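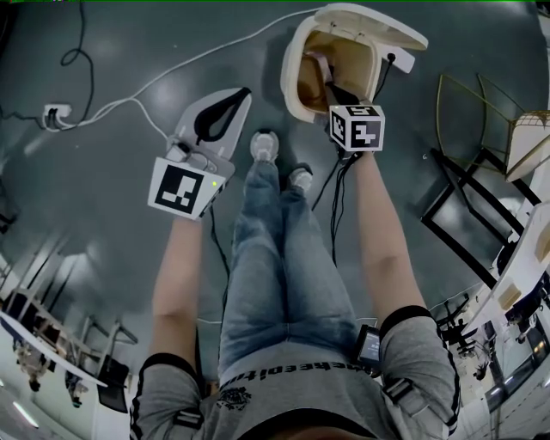 Notebook, gripper bench. Saturday, morning session, Bralbridge room.

Fault: right hand-held gripper drops out of tracking during container-opening takes. Left unit clean throughout.

Symptom first showed at take 101. Pose stream for the right unit froze for 884 ms, then jumped to a new position with no samples between. Jaw width kept logging normally during the freeze, so the replay has the fingers moving while the hand stands still. When that take was run on the Falitz arm yesterday, the arm held, then tried to make up the whole gap in one step. Velocity limit tripped and the drive cut out. No contact with anything. The limit did its job, but the take should never have reached the arm. See last item.

Checked so far:

Marker cube, right. Faces flat, no lifting at the corners. Swapped with the spare, same fault.

Lighting. Blinds down, blinds up, no difference in dropout count.

Host load. Never near the ceiling. The left stream comes through the same host and has no gaps.

Cable, right. With the gripper on the bench and the cable straight, 3000 frames, no loss. With the cable run down the forearm and the wrist turned inward, as for lifting a container by the rim, frames are lost within the first few turns. Repeatable. Straighten the wrist and they come back.

So the cable or its connector at the gripper end. Strain relief on the Sondari housing lets the plug rock when the cable is pulled sideways. Could not see a crack in the shell under the loupe. Have not opened it.

Swapped left and right cables at 11:20. Fault moved to the left unit, but only with the wrist turned hard. Right unit with the left cable: one short gap in 300 frames. That last gap bothers me. Either the right socket is worn as well, or the bad plug has spread the contacts. Treat both parts as suspect until the socket is measured.

Seating position makes it worse. Working on the floor with legs out, the forearms come up higher than at the table and the cable gets pulled back toward the elbow on every reach. Table takes from the same operator show fewer gaps. Not a fix, just explains why the table sets passed.

Interim measures:
Tape a service loop at the wrist, both sides, before the strap goes on. Loop must stay slack with the wrist fully turned.
Wiggle test before each set, ten seconds per hand, watching the frame counter. Log the result even if clean.
Right cable tagged red and pulled. Do not put it back in the drawer with the good ones.

Takes from 101 onward marked HOLD. Do not interpolate over the gaps. Someone did this on the Halvorsen set and the smoothed motion went straight through a table edge on replay.

Still to do: right-angle plugs ordered, no date given. Measure socket contact resistance, right and left. Add a check to the export script that rejects any take with a pose gap over three frames; at present it only checks total length, and a frozen pose passes. Until that check is in, nothing goes to the arm without a look at the plot first, and replay speed stays at quarter.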